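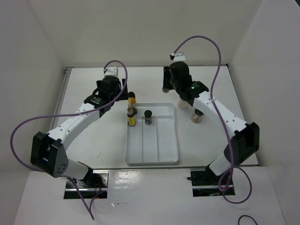
*Two arms, a tray and six small containers.*

## How do you file a record collection when two people own it?

**Houda Naciri**, April 2026

My husband and I moved in together in January, and so did our records. His go alphabetically by artist. Mine go by the year I bought them, which he calls "not a system" and I call the only way I can find anything. I can't tell you who sang a song but I can tell you what apartment I was living in.

We're at up to 3000 between us, mostly LPs, plus a box of 45s that belonged to his aunt and that we are both a little scared of. We've agreed to merge. We have not agreed on anything else.

Things we're stuck on:

- Solo albums. Does the guy from Clurnance go under his own name, or next to Clurnance, where any decent person would look?
- Compilations. He wants them at the end. There are a lot of them and they're mostly mine, so I notice that.
- Duplicates. We both own the second Rakano album. Mine has a better sleeve, his plays better. Do we keep both, or swap the sleeves and feel like criminals?

No apps that need a monthly fee, please. I'm 58 and I've paid for enough things monthly.

---

**Manaia Whitelaw**

I worked the used counter at a shop called Pelberg for 15 years, and I've watched couples fight over this in the aisle, so take heart that you've made it as far as a forum.

Go alphabetical for the bulk of it. I know, he wins. But it's the only order that a guest, or either of you after a glass of wine, can follow without a guide. Then take one shelf, at eye level, and run it your way. Put the records on it that you bought in a year you care about and leave them in that order. He isn't allowed to touch it. Most of the grumbling I've seen was over a few dozen favorites anyway.

As for the rest:

Solo albums go right behind the band. Strictly it's wrong. Every shop I ever liked did it. If he complains, slip a divider in under the singer's own name that says "see Clurnance" and let him enjoy having a divider.

Compilations by genre, after Z. Sorry. If you file them by title you'll get a whole yard of "The Best of" and you will never play any of them again. Soundtracks get their own section, and so does Christmas, preferably somewhere you have to bend down.

Keep both copies of Rakano. Don't swap sleeves unless they're the same pressing – check the number scratched into the vinyl near the label, and look at it on both sides. I've bought plenty of mismatched ones over that counter and paid less for every one of them.

For the list, a plain spreadsheet will do: artist, title, year, whose, and a notes column. Fill in "whose" now while you're fond of each other.

Do the 45s last. Stand them up, don't stack them, and buy new paper sleeves before you start, as old ones tend to come apart in your hand.

---

**b_side_blondie**

by color. looks amazing. can't find a thing

---

**Houda Naciri**

Thank you, Manaia. We did the letter B last night as a test, and it took until bedtime, partly because he owns 21 records by Blöndal and had something to say about each of them. I had no idea. We've been together four years.

The eye-level shelf is approved. He has asked for one of his own, "for balance," which I'm considering. We still haven't settled whether "The" counts.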